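3.2 Household spending on cut and artificial flowers

Survey forms went to 2882 households in Grernwood, and 1620 were returned. Fung and Kong coded artificial stems apart from fresh ones -- a split the earlier Horrocks survey did not make.

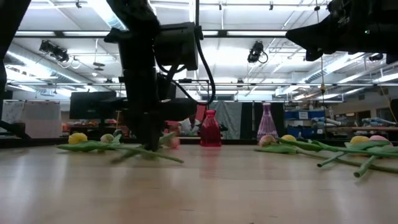
Spending on fresh flowers fell sharply in August. Spending on artificial stems hardly changed, and 158 households reported buying only these. Vases were recorded as a separate item. 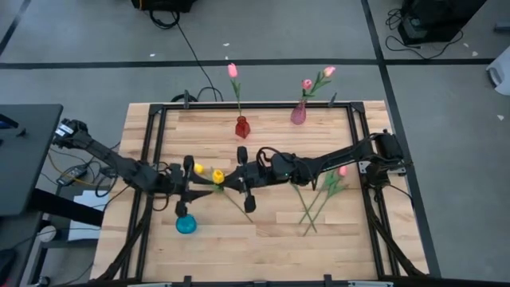 Figure 2. Small teal-blue glass vase on a wooden tabletop.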